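27/10/2018

# Packing week at Mincombe

We are moving our small shop from Mincombe to Stinby, and it must be finished before December. We have 400 pieces of pottery to wrap, and 136 of them are already done. The cardboard comes from Zallent, flat, in bundles of 60.

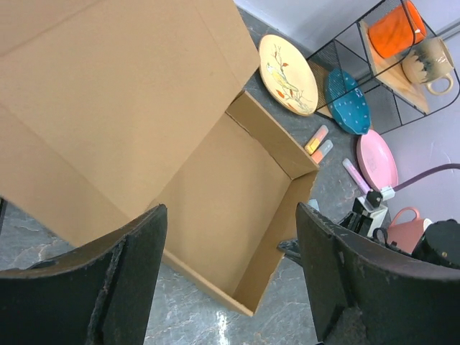 *Large brown box with the lid open, still empty. The tray is shallow, so I keep this kind for plates and low bowls.*

Plates go in standing on their edge, with paper between each two. Tall vases will travel in other boxes, which I did not order yet. Please write the content on the side and also on the lid, because in the new storage room we will see only the sides. More pictures will come when the first shelf is cleared.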